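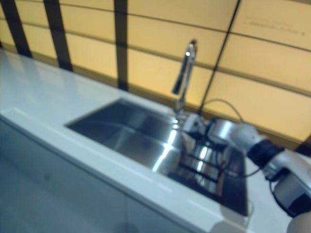

*Reading time: 4 minutes*

**KUNDVILLE, January 3, 2024.** Ziteck is asking customers who use its Xia kitchen arm next to a sink to stop running the arm in unattended mode until a software update and a cable guide have been installed. The notice covers 1525 arms. It follows a fault at the company's Kundville test kitchen in which an arm failed to stop when its cable caught on a faucet.

No one was hurt. Ziteck has received two similar reports from customers, both involving damage to fixtures and neither involving injury.

## What went wrong

The Xia arm is sold for light kitchen work: moving dishes between a sink and a rack, wiping counters, and handing items across a work surface. Part of its cabling runs outside the arm near the wrist, with enough slack to let the wrist turn fully in either direction.

During a long-run trial in Kundville, the arm was repeating a reach across the back of a sink toward a dish rack. Partway through the trial the loop of slack cable slipped over the faucet. On the return move the cable pulled tight. The arm should have sensed the extra load and stopped. It kept moving for 30 seconds, turned the faucet in its mounting, and stopped only when a technician pressed the emergency button.

Engineers found two causes.

The first is the length of the cable loop. Arms mounted to the right of a sink and reaching left carry the loop higher than arms mounted on the other side, and with a tall faucet there is enough room for it to catch. The layout drawings in the installation manual give a minimum distance between the arm base and the sink. They give no clearance for the cable.

The second is in the software. Version 2 of the arm's control program raised the load threshold at the wrist to prevent false stops when the gripper lifted heavy wet pans. The higher setting was meant to apply only while the gripper was closed on an object. Because of an error, it stayed in force after the gripper opened and did not clear until the arm returned to its rest position. A cable pulling on the wrist during that time was treated as part of a normal load.

Ziteck repeated the test after the first event and was able to produce the fault again with the same mounting position and software. With the earlier software the cable still caught, but the arm stopped right away.

## Which arms are affected

The notice applies to Xia arms that meet both of these conditions:

- The arm is running version 2 of the control program.
- The arm is installed where it can reach over or behind a faucet.

The software version is shown on the start screen of the control panel. Arms used only at prep counters, with no faucet or other tall fixture within reach, may stay in normal use, but Ziteck recommends that owners install the update on those as well.

Mobile units are included if they work at a sink at any point in the day. Parking the unit somewhere else between jobs does not take it out of the notice.

## What customers should do now

1. Turn off unattended mode. The setting is under Schedule on the control panel.
2. Keep a person within reach of the emergency button whenever the arm is moving near a sink.
3. Look over the cables at the wrist. If the outer cover is cut, flattened, or stretched, shut the arm down and call for service.
4. Check that the faucet is tight in its mounting. A faucet that has been pulled may leak under the counter, so look inside the cabinet too.
5. Do not tape or tie the cable to the arm. This can limit the wrist and put strain on the connector.

Customers who have already tied back the cable should remove the ties with the power off and tell the service desk when they call.

## The repair

The update restores the original load threshold whenever the gripper is open. It also adds a separate check that compares the expected and measured effort at the wrist during every move. If the two do not match, the arm stops and holds its position until someone clears it by hand.

The cable guide is a molded clip that fits over the wrist housing and keeps the slack close to the arm. It is made by Zarkside, which also supplies the cable set. Ziteck ran the new guide and the new software together through 1000 reaches at the Kundville sink with no catches. In a separate set of tests, technicians hooked the cable over the faucet on purpose. The arm stopped each time before the faucet moved.

Registered owners will be sent the update through the control panel and the guide by mail. Both are free. Fitting the guide takes one screwdriver, and a printed sheet comes with it. Customers who would prefer to have a technician do the work can book a visit at no charge. Ziteck expects to finish shipping guides in April.

Unattended mode can be turned back on once both parts of the repair are in place. The update alone is not enough for arms mounted near a faucet.

## Changes to testing and manuals

Ziteck's release tests for version 2 checked the higher threshold with a closed gripper and did not include a snagged cable. Tests of this kind are now part of every software release for the Xia. The installation manual is being revised to show cable clearance for left-hand and right-hand mounting, and the new pages will be posted with the update.

Shipments of new arms have been paused. They will resume when stock at the Kundville warehouse has been fitted with the guide and loaded with the new software.

## Contact

Customers can reach the Ziteck service desk through the Help button on the control panel or through the dealer who sold them the arm. Please have the serial number ready. It is printed on the label at the base of the arm.

Press questions should go to the Ziteck press office in Kundville.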